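Mondov Lidded Storage Box
Set-up and Use
Section 2: Fitting the handles, closing the lid and packing

Read this section through once before you start. It covers the standard box with the pale yellow lid and white base. If you have the tall box from the Prillden set, the handles fit the same way but the packing advice in Section 3 applies instead.

Before you begin

Clear a table large enough to turn the box without lifting it. The base has a glossy finish that shows scratches, so work on a cushion or a folded towel. A firm seat cushion is best. Very soft ones let the box lean while you press on the handles.

Peel the film from the inside of the lid. Wipe both parts with a damp cloth and dry them fully, paying attention to the groove that runs under the lid edge.

Check that you have:
1 base, white
1 lid, pale yellow, with round recess
2 handles, navy blue
1 care sheet

Fitting the handles

1. Set the base on the cushion with one of the handle sides facing you.

2. Place the lid on the base and press down at the corners. The lid should overhang the base slightly all the way around. If one corner sits high, lift the lid off, turn it end for end and try again.

3. Take one handle and hook its inner edge under the rim of the base. Hold it there with your thumbs.

4. Swing the handle up until it meets the lid and push it in firmly. It closes with a click.

5. Turn the box and repeat with the second handle.

Note: The handles are stiff when new and loosen after a week or two of normal use. Do not oil them.

Caution: Keep fingers out from between the handle and the lid when closing. The gap is narrow and will pinch.

Opening and closing

6. To open, pull the lower edge of one handle outward and let it swing free. Do the same on the other side, then lift the lid straight up.

7. A released handle can stay hanging from the box while you pack. Remove it completely only for washing.

8. To close, seat the lid first and then both handles. Closing a handle on a lid that is not seated bends the clip, and bent clips are not covered by the Mondov guarantee.

Packing

9. Put heavy items in first and spread them across the bottom. Do not load the box past the rim - the lid needs to lie flat without being forced.

10. Fill gaps with paper or cloth if you plan to move the box. Loose items slide to one end and make it awkward to carry.

11. Lift with both hands, one on each side. Never carry a loaded box by a single handle.

Using the recess in the lid

The round recess is there to hold small things while you work, such as screws, clips or a roll of tape. It is shallow, so anything tall can tip out when the box is moved. Empty it before you stack another box on top or carry this one to the shelf.

Caution: Do not stand candles, hot cups or pans in the recess. The lid will mark permanently.

Cleaning

Wash the lid and base by hand in warm water with a little dish soap. The handles may go in the top rack of a dishwasher. Dry everything before closing the box, and leave the lid off overnight if the box has held anything damp.

Stickers can be removed with cooking oil and a soft cloth. Do not use scouring pads on the white base.

Replacement parts

Handles are sold in pairs under the name Wulari and come in navy blue only. Lids from the older Backlund boxes look similar but are 2 mm narrower and will not seal. Order parts by the number on your care sheet, and keep the sheet after set-up.

Text by Eskil Strand. Last revised October 20, 2023. 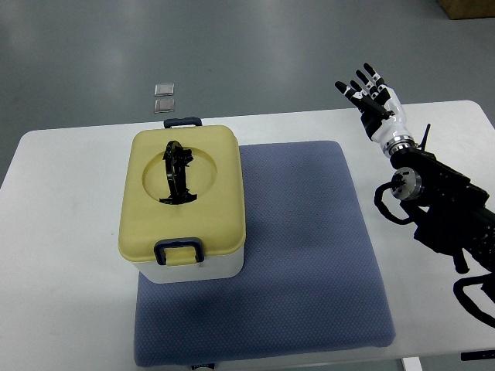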